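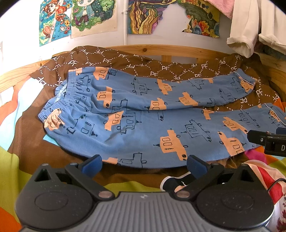 Folding from handheld demonstrations: where the Salameh work stands

June, by the Ovbridge manipulation group

Clothes folding has been on our list for a long time, and most of what we tried before this year was done with a robot arm in the Atstead lab. An operator steered the arm, the arm folded a towel, and we trained on the recordings. The results were decent on towels and poor on everything else. Pants were the worst. The two legs slid apart, the waistband bunched up, and the policy had seen too few examples of either to know what to do next.

The Salameh project takes the arm out of the recording step. A person holds a gripper in each hand and folds the garment with the jaws. Each gripper carries its own camera, and the policy learns from that view together with the jaw opening and the path of the tool. The same jaws and camera are later mounted on the robot, so what the policy sees at run time is close to what it saw in training.

Recording this way is fast enough that we could leave the lab. The current set has 3000 folds, made in 26 homes, mostly on beds. We asked people to use their own clothes and bedding and to leave the room as it was. Patterned pajamas on patterned covers turned out to be useful, as the older policy often took the edge of a print for the edge of the cloth.

The method itself has two parts. The first is a grasp model that picks a point for each hand. The second is a motion model that takes over once the jaws have closed and predicts a short stretch of movement for both grippers together. Our earlier version predicted each hand separately, and the two would drift until the cloth was either slack or pulled too tight.
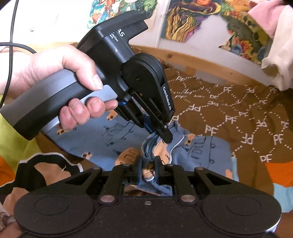
Predicting the pair together fixed most of the drift. It also helped with handovers, where one gripper has to take hold of the fabric close to the other before the first lets go. These short-range grasps are hard to learn from. One tool hides part of the other tool's view, and the cloth between them can be twisted. We now give the motion model both camera views at every step, and we weight the handover segments more heavily in training.

For testing we used 30 garments that were not in the training set. The new policy completed the fold on all but 7 of them. Most of the misses were on thin, stretchy tops, where the jaws picked up two layers when they should have taken one. Pajama pants, which we had expected to be trouble, gave us few problems once the legs were lined up.

Speed is still an issue. The robot pauses after each grasp while the motion model plans, and a person folding the same garment finishes well ahead of it. Plokow, our smaller motion model, cuts the pause but loses some accuracy on the second fold. We are testing it on pants first and will move to tops when the two-layer problem is under better control.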